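Trier un lot de petits composants électroniques avec quatre bacs et un plateau

Quand on récupère des pièces sur de vieux appareils, ou qu'on achète un lot en vrac, tout arrive mélangé : solénoïdes, fils, connecteurs, vis, ressorts. La méthode qui suit demande peu de matériel et convient à un lot de 300 pièces environ. Au-delà, fractionnez en plusieurs séances.

Je l'utilise depuis le mois de septembre pour les cartons de l'atelier Flavcombe. Elle vient en partie d'une fiche écrite par Ngọc Huỳnh pour le magasin de pièces Tôn, que j'ai simplifiée.

Matériel

Une table claire, dégagée, assez large pour poser les bacs sans les empiler
Quatre bacs ouverts, de même taille
Un plateau à rebord, en métal ou en plastique rigide
Du papier blanc ou un fond blanc pour le plateau
Des étiquettes et un feutre
Une pince fine
Un multimètre
Des sachets refermables

Le plateau doit avoir un rebord. Une pièce cylindrique roule, et un solénoïde tombé au sol peut ressortir avec le plongeur faussé. Si vous n'avez pas de plateau, un couvercle de boîte à gâteaux fait l'affaire.

Étape 1. Définir les catégories

Décidez des catégories avant de sortir les pièces. Pour un lot de récupération, j'en retiens quatre :

Bac 1 : solénoïdes et petits électroaimants
Bac 2 : fils et faisceaux, avec ou sans connecteur
Bac 3 : connecteurs seuls, interrupteurs, petites pièces rigides
Bac 4 : à vérifier

Le quatrième bac reçoit tout ce que vous n'identifiez pas en quelques secondes. Il évite de s'arrêter toutes les deux minutes pour chercher une référence. Collez l'étiquette sur la face tournée vers vous. Une étiquette au fond du bac disparaît dès les premières pièces.

Étape 2. Installer le poste

Mettez le plateau au centre et deux bacs de chaque côté. La main part toujours du même point et le trajet reste court. Les gauchers peuvent inverser les bacs 1 et 3, le reste ne change pas.

Laissez les bacs vides jusqu'au début du tri. J'ai longtemps gardé des restes de la séance précédente au fond, et je finissais par ranger deux fois les mêmes connecteurs.

Si votre plan de travail est fait de deux tables accolées, vérifiez que le plateau est stable. Une différence de hauteur, même faible, le fait basculer quand on appuie sur un bord.

Étape 3. Verser de petites quantités

Ne videz pas le carton dans le plateau. Prenez une poignée, dix pièces au maximum, et étalez-les pour qu'elles ne se touchent plus. Les fils s'accrochent à tout et se resserrent dès qu'on tire dessus.

Le fond blanc sert surtout pour les fils noirs et les petits connecteurs sombres, difficiles à repérer sur du métal brillant. Changez le papier quand il est gras.

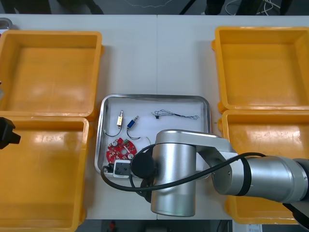

Le plateau au centre, entre les bacs jaunes : deux solénoïdes et un paquet de fils noirs emmêlés.

Étape 4. Trier dans le bon ordre

Commencez par les pièces isolées, ici les solénoïdes. Saisissez-les par le corps, jamais par le fil : la soudure à la base est fragile et casse facilement sur les pièces anciennes. Ne mélangez pas les modèles au moment de l'ensachage. La couleur du corps aide à faire des groupes, mais elle ne donne pas la tension. Il faut lire le marquage ou mesurer la résistance de la bobine.

Passez ensuite aux faisceaux. Cherchez le connecteur, tenez-le d'une main et dégagez les brins un par un en partant du bout libre. Si le nœud résiste, mettez le paquet tel quel dans le bac 2 et reprenez-le à la fin.

Terminez par les petites pièces rigides, à la pince. Le plateau doit être vide avant la poignée suivante.

Étape 5. Contrôler et ensacher

Prenez les bacs l'un après l'autre. Pour les solénoïdes, placez le multimètre en ohmmètre et mesurez entre les deux fils. Une valeur infinie indique une bobine coupée : la pièce part au rebut. Vérifiez aussi que le plongeur coulisse sans accrocher.

Enroulez les fils en boucle large, sans les plier, et fermez avec un lien souple. Notez sur chaque sachet le type de pièce, la valeur mesurée et la provenance. Chez Flavcombe, nous ajoutons le numéro du casier, par exemple 23.

Le bac « à vérifier » se traite en dernier, avec une bonne lampe. Ce qui reste inconnu va dans un sachet daté. Si personne ne l'a réclamé au tri suivant, il part en déchetterie avec les déchets électroniques.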